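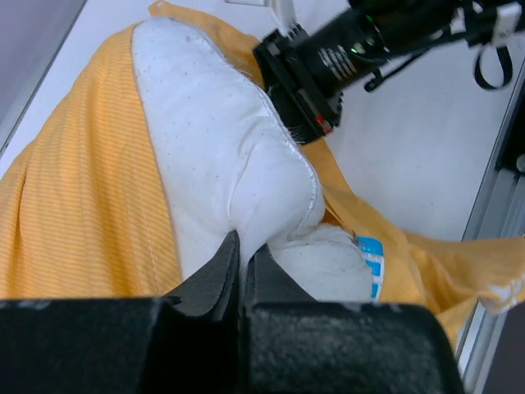 Home Tickets Demo Cells Spares Search

Two-arm cloth cell, double pick and missed release during open day

Tuesday, December 8, 2020
Posted by Bisgaard demo support

Status: open, workaround in place
Priority: high till the doors close, normal after
Cell: Plernik two-arm, cloth table
Software: Likeck, same build as the July visit
Reported by: floor crew, by phone, then in person, then by phone again

Problem as reported

Cell picks up more cloth than asked. Sometimes won't let go at the end of the move. Happened in front of the first group, operator stopped it and restarted, ran okay for a while, came back. Second group got most of a demo. Crew wants it fixed before the Fledard people come through after lunch.

Can't take the cell off the floor. It's the one everybody came for, the other stations are mostly things on conveyors.

08:40
On site. Asked for the log, got the wrong log (yesterday's rehearsal). Got the right one. 39 picks since power-up, 24 clean. Rest are a mix of double layer, slipped cloth, and one timeout on release. Rehearsal yesterday was a lot better than that with the same program. So what changed overnight.

08:55
What changed, according to the crew: table moved closer to the rope so people in back can see. Blinds open. Different cloth. They had been rehearsing with plain dish towels and somebody wanted "something with color" for the visitors. So now it's the yellow striped stuff and the white piece with the dark speckles.

That's three changes in one night. Please don't do this before an open day.

09:10
Checked the easy things first.
– Air: n/a, electric grippers on this one
– Fingertips: wiped all four with the dry cloth, not alcohol
– Fingertip screws: one loose on the left arm, a quarter turn. Not enough to explain it but done
– Cables at both wrists: no pulling at full reach, watched it through two slow moves
– Home position: both arms come back where they should

Ran five picks at slow speed, rope still closed. Four good, one double.

09:30
Doors. First group in early. Let the operator run it at half speed and talk over it, kids in the front liked half speed better anyway.

Watched from the side this time. Grip point on the yellow keeps landing close to the hem. Hem is folded over so you get two layers there before you even start, plus whatever is bunched under it. Fingers close, current looks normal, arm lifts, and up comes half the shirt.

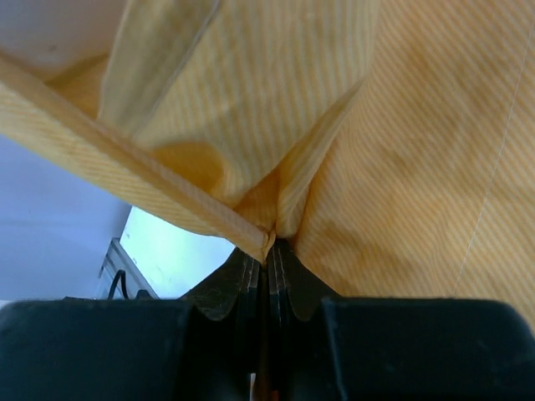
Close force is still set for the towels. Towels are thick, the program squeezes hard and early. On thinner cloth that same squeeze drags the neighbors in with it. Dropped the force two steps in Likeck, saved it under a new name, did NOT overwrite the rehearsal one. Whoever is on after me: the file you want ends in "openday".

09:50
Better. Doubles way down. Now an occassional slip on the lift instead, cloth just slides out when the arm speeds up. Brought the lift speed down to match. Looks slow. Crew says it looks "careful", fine, tell them that.

10:15
Visitor question that was a good one: how does it know it has one layer. Answer is it doesn't really, in this demo. It knows the fingers stopped closing and how far apart they stopped. Thin gap means thin cloth. With a hem in there the gap reads thicker and the check throws it out, or should. Went back and looked and the check was turned off. Somebody turned it off for the towels, since a folded towel fails it every time.

Turned it back on. Had to pick a limit. Measured with a scrap of the yellow, one layer then two, set it in between. Nothing fancy.

10:40
Tried it with the rope closed between groups. Cell now rejects a bad pick, opens up, backs off, tries again a little to one side. Three tries then it stops and asks. Crew doesn't like the stop in front of people. Told them the stop is better than the arm waving a whole shirt around. They agreed to keep it and have the operator shake out the cloth by hand when it asks.

11:05
Release problem, seperate thing I think. Timeout came up again, with the white piece this time. Fingers open all the way, position is right, program still waits. It's waiting on the "cloth gone" signal from the wrist camera and the camera keeps seeing cloth. Which is true, there's cloth all over the table. In rehearsal they cleared each towel before the next one. Today both pieces stay down together.

Also the blinds. With the sun in, the light parts of the cloth and the tabletop get close to the same brightness for the camera. Closed the blinds on the window side and left the others open. Timeout went away for the next run, came back once after that.

11:20
Changed the release step so it goes on finger position only and skips the camera check. Okay for a demo. Not okay for anything where it matters whether the cloth really dropped, so it has to go back before the cell leaves Bisgaard. Writing that here so it doesn't get lost.
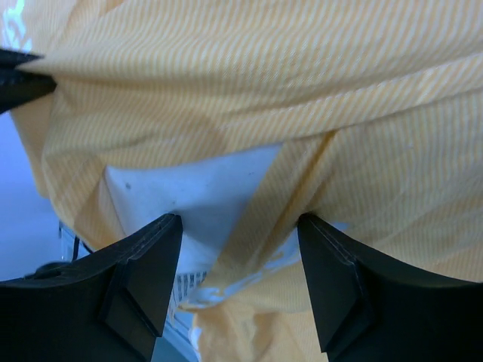 Yellow striped fabric bunched between the gripper fingers, a patch of white showing in the gap.

11:45
Full demo at the new settings, group watching. One retry, no stop, no timeout. People clapped at the retry more than at the rest of it.

12:10
Short break. Fingers are warm but well inside limits. Total close count on the left gripper is 3,773, the pads have plenty left. Not swapping them today.

13:30
Fledard group through. Ran the yellow first and then the white. Second pick on the white needed two tries. They asked about mixed piles and I said not yet, ask the project people. They asked to see the gap check on the screen so we ran one pick on purpose right at the hem. It rejected it, backed off, went again. Probably the most useful thing we showed all day.

14:50
Leaving the floor. Crew has my number.

Workaround for the rest of today
– Load the "openday" file after every restart, it does not come up by itself
– Window side blinds stay closed
– Half speed
– If it stops and asks: press pause, shake out the cloth, hands clear, continue
– Keep people behind the rope when the operator is reaching in, including our own people

Still open
– Release check has to go back on
– Table needs to go back to its marks, or the pick points get taught again where it is now
– Likeck should warn when the gap check is off. Will file that one on its own
– Need a cloth list for demos with the settings next to each one. Bring new cloth to rehearsal, not to the open day

Keeping this ticket open until the first two are done.

Related tickets
Plernik cell: table marks worn off, please repaint
Likeck: file list does not sort by date
Left wrist cable rubbing at full reach (closed)
July visit: operator screen too dim to read from the rope
Spare fingertip pads, reorder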